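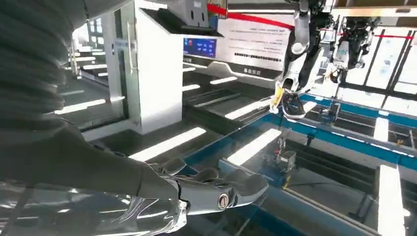
Log the boring runs too

Most teams that write control software for arms keep good logs of failures and almost nothing from the runs that went fine. I think this is backwards, and I held the other view for years.

Take a normal bug report. An arm reaches for a shoe above a conveyor and stops short. The log from that run gets saved, tagged and passed around. People stare at the joint torques and see a small bump right before the stop. Someone says the bump is the cause, and a week goes into the torque filter.

Then you check the ordinary runs, if you have them, and the same bump is in those as well.

I spent last November on a fault like this in Drerkis, our grasp planner. We had 16 failed runs on disk and no good ones, so we turned on full logging and collected 2,863 runs. The bump showed up in 802 of them. The real problem was a stale transform. The planner was using a wrist pose from one cycle back whenever the camera node fell behind.
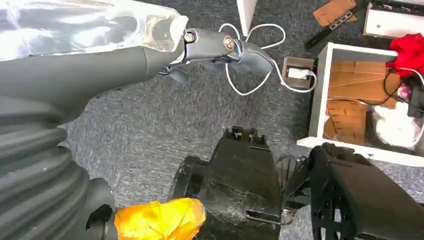

The usual objection is disk space. Joint states, commands and timestamps are small. Images are what fill the drive, and you can keep those at a low rate or drop them after a week. We now keep the last 2,000 good runs in full and write over the oldest.

The second objection is that no one will read them. That's fine. A script can read them. Ours compares each failed run against the good ones and lists the signals that differ, and it takes less time than getting coffee.

I would also log the software version, the config file and the calibration used, every time. Half the arguments I have sat through were about which config was loaded. Write it down at startup and the argument is over.

Comments (3)

gripforce: We do this at Sipos but only keep 500. Clock drift between machines was the bigger headache for us.

mlk_77: What format are you using?

stillcompiling: Disagree on dropping images. Perception bugs need them.

We use cookies to remember your settings. Accept | Decline

© Skostuvico | Contact | Back to top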